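Lob der weißen Fläche

Ein Plädoyer fürs langsame Zusammenlegen

Meine Schwiegermutter legte die Wäsche auf dem Bett zusammen, meine Mutter auf dem Bügelbrett, und ich habe es lange Jahre im Stehen gemacht, zwischen Tür und Angel, das Handtuch unters Kinn geklemmt und mit den Gedanken schon beim Abendessen. So wie man es eben macht, wenn man eine Arbeit für lästig hält. Ich möchte hier für das Gegenteil werben, und ich weiß, dass ich mir damit unter meinen Leserinnen und Lesern nicht nur Freunde mache. Nach der letzten Kolumne zum Thema Haushalt kamen 26 Zuschriften, und die meisten davon rieten mir, doch bitte einen Trockner zu kaufen und den Rest in die Schublade zu stopfen. Kamlesh Dixit schrieb mir sogar sehr freundlich, er falte seit dem Studium gar nichts mehr und sei trotzdem ein glücklicher Mensch geworden. Das glaube ich ihm gern!

Und doch. Als wir im Februar nach Brestilitz gezogen sind, in die kleinere Wohnung mit den schönen hohen Fenstern, hatten wir zum ersten Mal keinen Platz mehr für das alte Bügelbrett. Es ging an die Nachbarn unten im Haus, und zurück blieb ein schlichter weißer Tisch, an dem niemand essen wollte, weil er so nah an der Heizung stand. Auf diesem Tisch habe ich angefangen, die Wäsche zu legen. Zuerst aus Not, das gebe ich zu, und mit schlechter Laune. Nach ein paar Wochen habe ich gemerkt, dass ich mich auf die halbe Stunde freue.

Es liegt, glaube ich, an der Fläche. Auf dem Bett sinkt alles ein, jede Kante wird weich, und am Ende schiebt man die Stapel doch wieder zur Seite, um sich hinzulegen. Ein glatter, heller Tisch dagegen verlangt einem ein bisschen Aufmerksamkeit ab. Man legt ein Stück hin, streicht einmal mit der flachen Hand darüber, und auf einmal sieht man es: die Farbe, den Saum, die Stelle, an der ein Faden herausschaut. Ein rotes Tuch auf Weiß ist ja etwas ganz anderes als ein rotes Tuch in einem Korb voller Socken. (Mein Mann findet, ich übertreibe. Er ist für die Socken zuständig.)

Jérémie Masson, mit dem ich früher in Erkstead eine Redaktionsküche und damit auch einen beklagenswerten Haufen Geschirrtücher geteilt habe, hält das alles für Romantik. Wer jeden Tag für fünf Leute wasche, sagt er, der habe für das Glattstreichen keine Zeit, und man solle diesen Menschen nicht auch noch ein schlechtes Gewissen machen. Da hat er recht, und ich will es ausdrücklich niemandem machen. Es gab auch bei uns die Jahre, in denen die sauberen Strampler direkt vom Ständer ans Kind gewandert sind, und dem Kind hat es nichts ausgemacht. Wer müde ist, soll stopfen und schlafen gehen.

Mich stört etwas anderes, nämlich der Ton, in dem wir über solche Arbeiten reden. Alles soll schneller gehen und möglichst im Vorbeigehen, als wäre die Zeit mit den eigenen Sachen verlorene Zeit. Dabei haben wir so viel davon! Beim Umzug habe ich spaßeshalber gezählt, was an Stoff in unseren Kartons lag, Kleidung, Bettzeug, Tücher, alles zusammen: fast 123 Teile, und das nach gründlichem Aussortieren. Die Hälfte davon kannte ich kaum noch. Ich hatte sie gewaschen, gestopft, wieder herausgezogen und nie richtig angeschaut. Seit ich am Tisch falte, weiß ich wieder, welches Hemd am Kragen dünn wird und welches Handtuch nur noch für den Hund der Tochter taugt, und ich kaufe deutlich weniger nach, was mir mit meinen 54 Jahren auch langsam gut ansteht.

Eine Methode kann ich übrigens nicht anbieten. Ich falte T-Shirts mal in Dritteln und mal in Hälften, und Spannbetttücher rolle ich zu einer Wurst, wie es sich gehört. Was ich empfehlen kann, ist nur die freie Fläche, möglichst hell und möglichst leer geräumt, dazu ein Radio oder ein offenes Fenster. Und dass man mit dem kräftigsten Stück beginnt, dem bunten, das man schon von der Tür aus sieht. Bei mir fängt damit die bessere Laune an, und die grauen Sachen kommen dann beinahe von selbst hinterher.
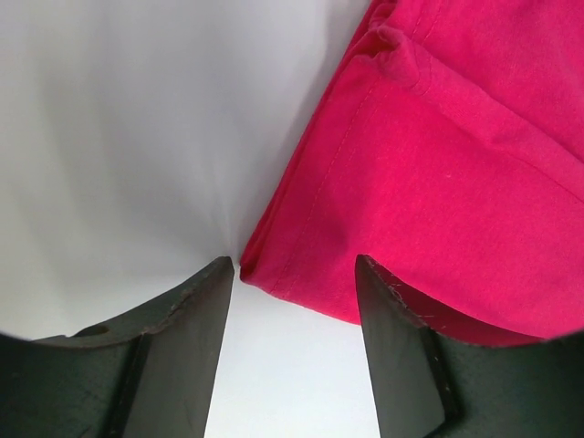 Kräftiges Pinkrot auf glattem Weiß.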